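Adura Stone Sealer, 800 ml – review

Posted 15 Oct 2020

We had a brown marble counter put in last April and the installer left us with no sealer and no instructions beyond "wipe it down." By summer there was a ring next to the coffee maker that would not come out. I bought the Adura after trying a spray from Kakex that left streaks.

It comes in a plain bottle with a screw cap and a folded sheet of directions. You clean the stone, let it dry overnight, wipe on a thin coat with a lint-free cloth and buff off what's left after ten minutes. Then you do it again. The smell is strong for the first hour – open a window – and gone by the next morning. 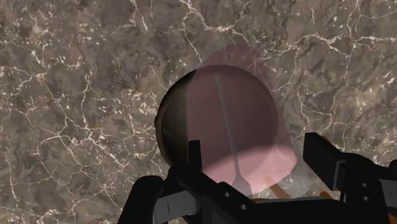
The color of the stone did not change, which was my main worry. Some sealers darken marble and the directions are vague on this, so try a spot behind the toaster first. Water now beads up near the sink. Red wine left for 20 minutes wiped off clean. Lemon juice still dulled the polish in one small patch, and the sheet does warn that sealing does not stop etching.

One bottle did two coats on our counter with about a third left over. The cap drips, and the cloth in the box sheds lint, so use your own. Lalonora makes a similar product with a better cap, but it costs more and the local store rarely has it.

I plan to recoat next April. The old coffee ring is still there.

Four stars out of five.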